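Piyumi Debnath met us at the Praltville door at 4 and promised a working kitchen. I had my doubts, having sat through the Gamero open day in May.

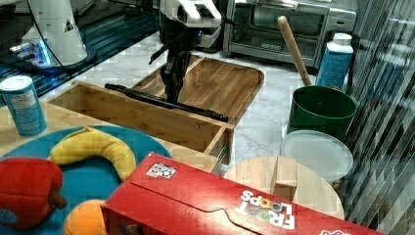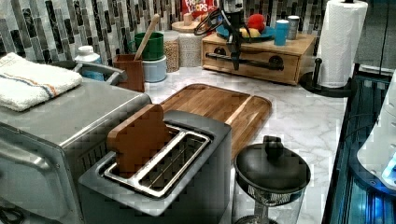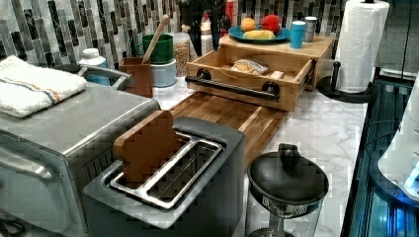 Bernitz says a counter this crowded is how people live. Maybe so, but I couldn't find a spot to butter anything. I'd also want a drawer that does a full day's work before I believed the 1,000 openings on the Sarmiento leaflet. The marble pattern is nice. The price, 432 for the counter alone, got mumbled. Coffee was decent, and parking is round the back.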